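Where Things Go: Storage and Tidying in a Small Bedroom

Student project report, Home and Interior Studies, Vumthorpe
Jul 18, 2019

1. Background

The assignment was to pick one room in a real home and study how clothes and small belongings are stored in it. I chose a bedroom in a rented apartment in Plorkamthorpe. The room has a bed, a white wardrobe and a small dressing table. There is no closet, so nearly everything the person owns has to fit in or on those three pieces of furniture.

I wanted to find out two things. The first was which items get put back in the same place every time. The second was where the rest of them end up, and whether a different layout inside the wardrobe would change that.

2. Method

I kept a log of every item that was put away during the study. Each line in the log has the item, where it was picked up, where it was put and whether that place was its usual one. I left out trash, dishes and anything that belonged in another room. By the end the log had 1,454 lines. The plan had been to stop at 500, but the first 500 were nearly all clothes and gave very little about the dressing table.

The work was split into two parts. In the first part the wardrobe was left the way it was. Before the second part I moved the shelves and added two open bins from Jelport, one for knitwear and one for scarves, hats and gloves. Nothing else in the room was changed. The bed and dressing table stayed where they were.

Items were sorted into groups: shirts and tops, pants, knitwear, underwear and socks, outerwear, bedding, toiletries and other. Knitwear was made its own group after the first few pages of the log, when it became clear that it did not behave like the other tops.

3. Results, first part

Shirts and pants were the easiest. Shirts went on hangers and pants went on the lower shelf, and both were nearly always put in their usual place. Socks and underwear had one drawer and stayed there.

Knitwear was the main problem. Thick knits take up a lot of shelf space and slide when they are stacked. They also stretch at the shoulders if they are hung. In this room they had no fixed place, and 87 lines in the log show a knitted item left on the bed or on the chair by the door. Most of these were later moved more than once on the same day.

The dressing table was the second problem. It is small, and the top filled up with things that had nothing to do with it, mainly receipts, chargers and single gloves. Once it was full, new items went on the bed.

4. Changes to the wardrobe

I took the idea for the bins from a chapter on shared housing in the Štefanec course reader. The chapter recommends that soft, bulky items be kept in open containers below shoulder height, with no lid. I set the knitwear bin on the middle shelf and the smaller one beside it. To make room, the spare bedding was moved to a flat bag under the bed.

I tried folding the knits flat at first. Rolled knits came out of the bin more easily and did not pull the others with them, so I switched to rolling after two days. Chunky stitches did catch on the edge of the bin twice. I covered the edge with cotton tape and it did not happen again.

5. Results, second part

After the change, 20 lines show a knitted item left on the bed or chair. The second part of the log is shorter than the first, so the two numbers should not be compared directly, but the drop is large for the length of time. The bin for scarves and gloves also cleared most of the single gloves off the dressing table.

Receipts and chargers stayed where they were. The wardrobe change did nothing for them. A tray or a shallow drawer would probably help, but I ran out of time to test one.

6. Problems with the study

The study covers one room and one person. It was also done in July, when thick knits are sorted and stored more than they are worn. A second log in winter would show whether the bin is still big enough when the same sweaters are used every day. I also missed some items in the evenings, and I filled those lines in from memory the next morning.
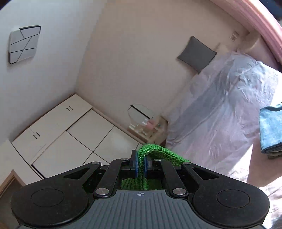
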